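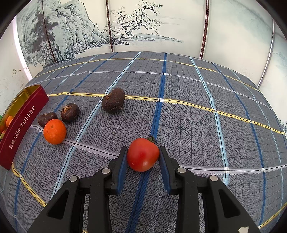
About Skomosora

Skomosora is a cooking school and food shop on Ashworth Street. We teach people how to choose fresh food, how to store it, and how to get a decent meal out of it on a weeknight. Most of our students cook at home for themselves or a family. A few work in cafes and want more practice with produce.

The building dates from 1849 and was a feed store for most of its life. The teaching kitchen is on the ground floor, behind the shop. Upstairs there is one long room with tables, where the produce classes meet and where students eat what they have made.

What we teach

Our first course is called Table Basics. It runs for 8 weeks and starts with no cooking at all. For the first two sessions, students work at a table with fruit and vegetables laid out on woven mats. They handle a tomato, a mandarin and whatever else has come in that morning, and they learn to tell what is ready to eat now and what should wait a few days.

Tomatoes take up a good part of the first session. We talk about color near the stem, weight in the hand, and how much give there should be under a finger. A light touch is enough, and pressing hard bruises the flesh. Students are asked to pick a tomato for slicing and another for sauce, and to say why. We keep our own tomatoes out of the refrigerator until they are fully ripe, and we ask students to try the same at home for the length of the course.

Citrus comes next. Mandarins are easy to peel and easy to compare, so they work well for beginners. Students look at the peel, feel for dry or hollow fruit, and taste segments from several pieces side by side. The peel is saved. Some goes into syrup and some is dried on racks for the tea we serve upstairs.

The third session covers things with shells and tough skins – nuts, roots, water chestnuts when we can get them. Many students have only used these from a can or a bag. We show how to wash and sort them, which ones to throw out, and how to get the skin off with a small knife without losing half of what is inside.

From week four on, the class moves downstairs to the stoves. Knife work, soups, rice, eggs, a roast, a simple dessert. The full week-by-week list is on the Classes page.

The shop

The shop sells what we use in class. Produce is on the left as you come in, dry goods are on the back wall, and the candy shelf is next to the register. We carry toffee in tins, hard candy, dried fruit and a small line of crackers. The empty tins are useful. We keep recipe cards in ours, and anyone who wants a spare can ask at the counter.

Most of our vegetables come from Vodard, a grower's market north of town. Citrus comes by truck in the colder months through Zatlow, a small importer we have ordered from since we opened. Deliveries arrive early and the shelves are fullest before noon. What we don't sell goes to the teaching kitchen the same day or into the soup served at Friday-style community suppers, which are listed on the board by the door.

We do not wax or polish anything. If a piece of fruit has a mark on it but is sound inside, we sell it at a lower price from the crate under the window.

Our classes and students

A regular class has space for eight students at two tables. Larger groups can book the upstairs room, which seats 40. Over 1000 people have taken at least one course with us, and many come back for the single-evening classes on pickling, dumplings and bread.

Children can join from age seven if an adult comes with them. The children's class uses the same table and the same produce as the adult course, with more tasting and no sharp knives. Please tell us about any allergies when you sign up – nuts are handled in the building every day, and we can't promise a room free of them.

Aprons, boards and knives are provided. Bring closed shoes, a container for leftovers and a towel. Long hair should be tied back at the stoves.

Visiting us

The shop is open in the morning and afternoon, and classes are held in the evening. The new round of Table Basics begins in April. Sign-up is at the counter or through the form on the Classes page, and a deposit holds your place. There are two steps at the front door and a ramp at the side entrance. Parking is behind the building.

Page last updated Dec 13, 2021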